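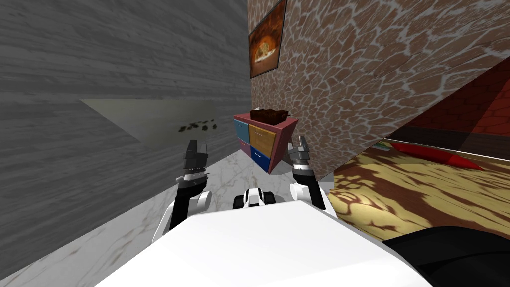 Passage, marble floor, gray wall on the left

Search the boards Go Advanced search

Echo in the house is driving me nuts, where do I start??

iona_ritchie
Ok so we moved into the Skostport place in November and the echo is BAD. Phone calls are the worst. My mother thinks I'm calling from a swimming pool. Passage is the main offender, you talk in there and it comes back at you. Kids' voices too, by 6 pm I have a headache.

Budget is 200, could stretch a bit. Renting, so no screws in anything nice. Been looking at the stick-on foam squares. Good or junk?

gitau_o
Junk for this. Foam that thin takes the hiss off and leaves the rest. Rug first. Thick one, with a felt pad under it, the pad matters more than the rug. Then curtains. Then come back and tell us.

fstrachan
Disagree on rug first. Did our place in Cairns last year, put down a big wool rug, barely noticed. What fixed it was bookcases, full ones, messy. Sound hits the uneven stuff and gets broken up. Rug only does the floor, you still have two bare walls firing at each other.

gitau_o
Yes but she can't put a bookcase in a passage can she. And was there a pad under that rug?

fstrachan
No pad.

gitau_o
Well then

iona_ritchie
Ha. No bookcase in the passage, no, it's narrow. Far end has more going on at least. Would furniture down there do anything or is it too low?
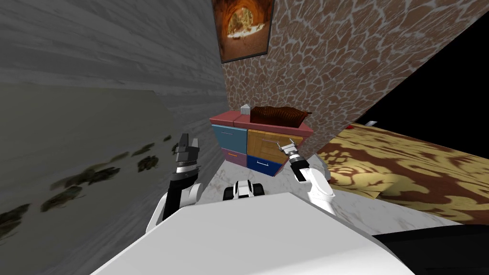
Low chest of drawers, far wall

therese_g
Low furniture helps a little if it's full. Empty drawers can be worse, ours used to buzz along with the tv. Stuff them with blankets. I'm serious, old quilts, winter coats, whatever. Costs nothing.

Also do the clap test before you buy anything. Stand in the middle, clap once, listen. If you get a zingy flutter that's parallel walls. If it's more of a long wash then the whole room is too hard. Different cures.

iona_ritchie
Clapped. Husband came to see what was wrong. It's zingy!!

therese_g
Then one soft thing on ONE of the walls. You don't need both sides. Heavy fabric hung an inch or two off the wall works better than flat against it.

fstrachan
Ok I'll give you that. Wall before rug though, for flutter.

akihiko_s
Canvas prints work if you pack the back with mineral wool or even folded towels. I've done 3 of them. Small frames with glass do nothing, just more hard surface. How big is the stuff you have up now? 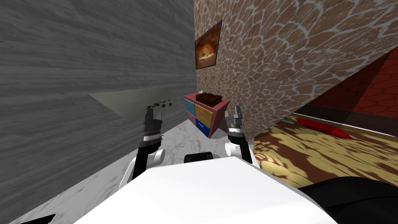
The corner with the pink dresser, small picture up high

iona_ritchie
Small. Just the one in that corner, everything else is still in boxes. So go bigger?

akihiko_s
Much bigger, and lower. You want it at mouth and ear height, sound doesn't care what's near the ceiling when two people are talking.

gitau_o
Near the ceiling does matter for the wash kind tho. Not your problem here.

therese_g
What about rough walls, anyone know? My sister swears her brick wall killed the echo. I think it was the sofa she bought that same week.

fstrachan
Rough helps a bit with the high stuff. Has to be properly deep though, couple inches of in and out. Shallow texture looks like it should work and mostly doesnt.

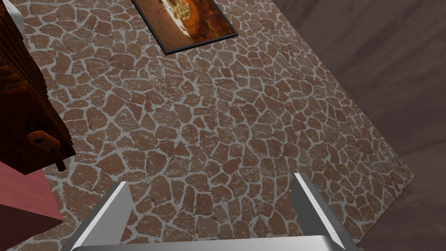

Stone pattern, reddish brown with pale lines

akihiko_s
Agree. Brick and stone are hard whatever they look like. Go by what's soft in the house and how thick.

iona_ritchie
Right. Plan is: moving blanket on a tension rod as a test, quilts in drawers, then rug WITH pad if it's still bad. Skipping the foam. Gisico has a felt pad that looks thick enough, will measure Monday.

gitau_o
Get it bigger than you think and trim it. Kitchen scissors won't cut it, box knife.

Comments (5)

marlow91: moving blanket worked for me, ugly as sin, still up after 3 years

Fergus S: for the record still think bookcases

pennyk: how did the calls sound after?? never says

Ikorley_Dad: dog beds. get a big dog bed.

pennyk: we don't have a dog

Contact us | Terms | Copyright Ikorley Home Boards | Back to top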